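How to run the two-bin cap sort (and score it so the numbers mean something)

Quick write-up of how we run the sorting eval for the Pridomell policy. Jana Seidel asked for it twice now so here it is. Assumes you already have the arms calibrated and a checkpoint that loads. If not, do the Vindbridge setup page first.

The question we're asking — does relabeling the demos after collection help a two-arm policy pick the right bin? Method is dull. Train one policy on raw demos, one on relabeled demos, same seed, same 2464 episodes. Then run both on real caps.

Step 1. Table. Blue bin behind the middle of the workspace, clear bin in front of it or beside it. Don't measure, small shifts are fine and we want them. Caps anywhere both grippers can reach. Mix the colors.

Step 2. Pick your rule and write it down BEFORE you start. Ours: green caps to clear, maroon to blue. Put it in the run sheet. Changed rule = new sheet.

Step 3. Home both arms. Check cables at the wrist, they need slack for the full reach across the table. Start logging first, policy second. Other way round you lose the first 11 frames and the episode gets thrown out. 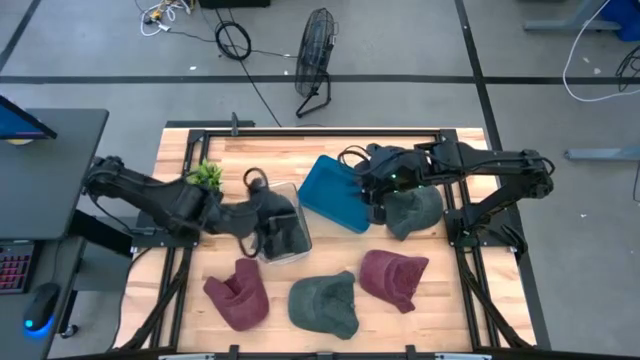 Step 4. Hands off. Stop only for a collision or a stall. A stall is 400 control steps with no change in either gripper. Score a stall as a fail, don't restart and hope.

Step 5. Score per cap, not per episode. Three outcomes:
- right bin
- wrong bin
- not placed (dropped, still on the table, hanging off a rim)

Hanging off a rim is NOT placed. We argued over this in January, it's settled.

Also note which arm did the pick. Relabeled policy hands more work to the nearer arm, raw policy reaches across itself a lot. That difference showed up before the success rate moved, so please do log it.

Step 6. Look hard at the release. Most of our wrong scores come from there. Caps are floppy, the brim is stiff, the crown folds over the fingers and the scorer marks it as placed while the gripper still has hold of it. Rule is: fingers open, arm clear, then score. Use the low camera for this one, top view hides the rim.
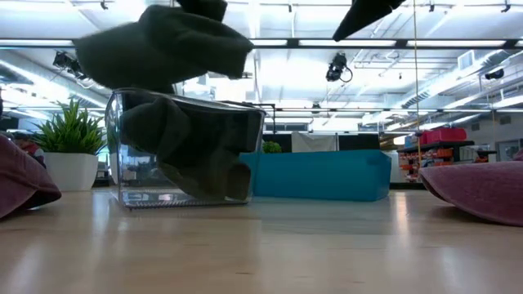 Step 7. Reset. Empty both bins, crumple the caps a bit, throw them back down. Don't lay them neatly brim out — the raw policy does much better on neat caps and your comparision is junk.

Step 8. Swap policies every 2 episodes. Don't run all of A then all of B. Lighting drifts, joints warm up.

What we got so far: relabeled policy makes fewer wrong-bin errors, no real difference in drops. So it's helping with the choice and not with the grasp, which is what Ukolov expected and I didn't. Still one table, one set of caps. Wouldn't quote it yet.

If your numbers look way better than ours check the rule in the config matches the run sheet. I've flipped it myself.

Raw logs go in the shared folder, run sheets too. Scans ok, phone pics if teh writing is readable.

Related
Vindbridge setup: homing and wrist cables
Relabeling demos with the Sydorenko script
Pridomell config keys, short list
Ukolov notes on stall detection
Run sheet template (blank)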